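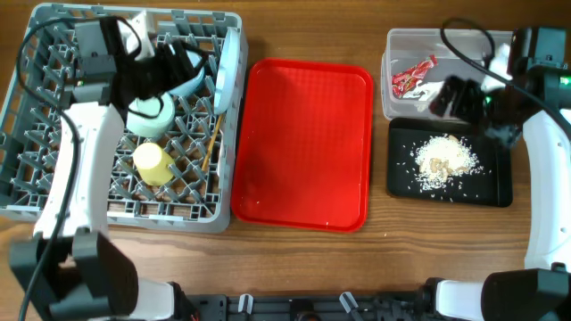
Ticket 1906 — dishwasher leaves grit on cups, drains slow

Opened 25th November by Marichka Holovko
Unit: Viris undercounter, staff kitchen, 2nd floor
Status: open, waiting on part

Problem as reported
Cups come out with sandy stuff in the bottom. Plates mostly ok. Water sitting in the sump after the cycle, maybe an inch. Started after the Mendes people moved the machine to get at the floor outlet.

Log

1. Pulled the filter. Coffee grounds, a label off a jar, rice. Rinsed it, put it back, locked it this time (was only half turned). Ran short cycle. Still grit.

2. Checked spray arms. Lower one spins free. Upper one had 4 holes blocked, cleared them with a toothpick. Ran again, better on the top rack, no change on drain.

3. Drain hose. Found a kink behind the unit where it got shoved back against the wall. Straightened it, zip tied it up high under the counter. Drain time went down but still leaves water.

4. Water temp at the tap, 80 F after running it a good while. Way too low, machine wants hotter than that on the fill. Asked building to look at the mixing valve. No answer yet.

5. Error code 19 came up on the third run. Manual says drain pump timeout. Took the pump cover off, impeller has a chipped blade and wobbles. Pretty sure thats the main thing.

6. Ordered pump from Julteck, they said they have it but the first one they quoted was for the older Gokov model. Wrong plug. Sent them a photo of the plate on the door, waiting for new quote.

Until its fixed
Scrape everything before it goes in. Bowls face down, not stacked. Don't run it on the eco setting — it times out and you get the code again. If it beeps, power off at the wall, wait a minute, back on.

Please don't close this one, last drain ticket got closed in March with nothing done and I had to retype it al.

Next: fit pump, rerun full cycle twice, check the sump.

M.H.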